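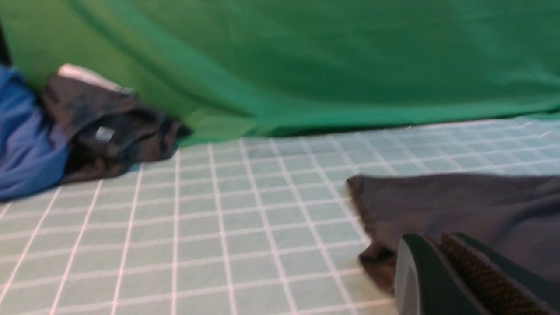
My cutting mat, green cloth hung behind it, and the blue and charcoal pieces still in a heap on the left.

How do you keep dark clothes from turning into black blobs in sale photos (and how do you fold the slippery ones)?

Posted by Ntombi Masilela in Sewing, Mending & Secondhand
278 views

Hi all! I've been clearing out my closet since October and selling the decent stuff online, mostly plain tops and a few soft pants, nothing fancy. I set up a little spot on my sewing table with a green cloth hanging at the back and my gridded cutting mat underneath, and I love the mat for this, the lines make it so easy to get a sleeve straight and to show buyers how wide a thing is without fussing with a tape measure in every shot.

But I have two problems and they're making me nuts.

First one is color. Anything blue comes out fine, a bit brighter than real life maybe, but I can live with it. Anything charcoal or black goes to mush. You can see the folds where the light hits them and then the rest is just dark. I had a buyer send back a charcoal top because she thought it was black, and she wasn't wrong, it really did look black in my listing. I paid the return postage on that and it cost more than I'd sold the thing for.

Second is folding. I get a piece laid out nice and square on the grid, fold the sides in, fold it up from the bottom, and by the time I've picked up my phone it has slumped. Thicker cotton stays put. The thin drapey knits just slide. I've tried smoothing harder (made it worse), I've tried pins (left marks, never again), and at some point every evening I give up and shove the whole lot into a pile at the side of the mat, which then needs ironing, so I'm doing double work.

Also should I be covering up the labels inside? Some people show them and some people don't. I'm using a phone and one lamp, a Stuvley clip-on thing that I've had forever, no real camera. I'm not looking to spend a lot. Is the green cloth a bad idea? I already had it, left over from curtains, so I'd like to keep using it if I can.

Thank you!!

drilline_and_thread
Posted 9:40 pm

Oh I have been exactly where you are. I've sold secondhand for a long while now (past 3,000 pieces, my spare room has never recovered) and charcoal is the worst of the lot, worse than true black if you ask me, because buyers have an idea of what black looks like and with charcoal they're guessing.

So, the color thing. Your phone is looking at everything in the picture and picking one brightness for all of it. If there's a pale mat and a big stretch of bright green in there, it decides the picture is bright enough and the dark shirt gets left behind. On most phones you can tap the dark garment on the screen and then drag your finger up a little to brighten it. The mat will go a bit washed out. Let it! You're selling the shirt.

Then move the lamp. If it's pointing straight down, or coming from right behind your shoulder, you lose all the shape. Put it off to one side and low, so it skims across the cloth, and you'll see the weave and the seams come up. I bounce mine off a piece of white foam board, which was a couple of dollars, and it helped more than the expensive bulb I bought first.

About the green, I'd take it down for the clothes. Bright colors throw a tint onto whatever is near them, and gray fabric picks it up like crazy, so your charcoal may be going a tiny bit swampy without you noticing. A plain white sheet or an off-white pillowcase is fine. Keep the green for jewelry or whatever, it's a cheerful color. And put a sheet of ordinary white printer paper next to the garment in one test photo. If the paper looks green or yellow on your screen, so does everything else.

I write the color in words too, first line of the listing: "dark charcoal gray, lighter than black." I put it next to something really black in the last photo and say so. Returns for color have pretty much stopped for me since I started doing that.

Folding: a board! Cut a piece of stiff card, mine is 9 by 12 inches, and lay it on the back of the shirt just under the neckline. Fold the sides over it, fold the bottom up, flip the whole thing over and take your photo with the card still inside. It can't slump if there's a card in it. For the really slinky knits I put a sheet of tissue in between the layers as well, the fabric grips it a little. Five minutes to cut the card and you'll use it for years. Pull it out from the bottom before you bag it up for mailing (I have mailed it by accident, twice).

And shoot each piece as you fold it. If you fold everything first and take the photos after, the ones at the bottom of the stack get creased and you end up back at the ironing board.

Labels, always show them. One close-up of the size and one of the washing instructions. People ask anyway, and if the photo is there you don't have to answer the same message over and over.

su_mends
Posted 10:15 pm

Agree with most of that but I'd leave the cutting mat out of it. Mine went wavy from putting warm clothes on it straight off the iron, and they don't come flat again once they go. It was a Muller one and it cost me. Let things cool on a hanger first or use an old towel on top.

For measurements just use a tape in one photo. The squares on a mat look different sizes depending how you hold the phone, the ones at the back look tiny, and I had someone count squares and argue with me over half an inch. If you do keep the mat, get up on a step stool and shoot straight down.

Can't help with the black, I only sell kids' stuff and it's all pink.

5hillsfarm
Posted 6:55 am

hang them up. flat lays are a pain. 200 listings and I've used the same wooden hanger on the same door for all of them, daylight from the window, no lamp. steam it on the hanger and you're done

Ntombi Masilela
Posted 7:30 pm

Thank you so much everybody, this is great! I tried the tap and drag on the charcoal one and wow, there's a seam down the front I'd forgotten was even there. Cut myself a card out of a cereal box, which is a bit floppy, so I'm going to double it up with tape and try again tomorrow. The drapey one is still sliding at the shoulders but much less.

Su, I had no idea about the heat, I've definitely been putting warm things down on mine. Checked it just now and one corner does lift a little. Has anyone ever gotten one to lie flat again, or do I just trim that bit off?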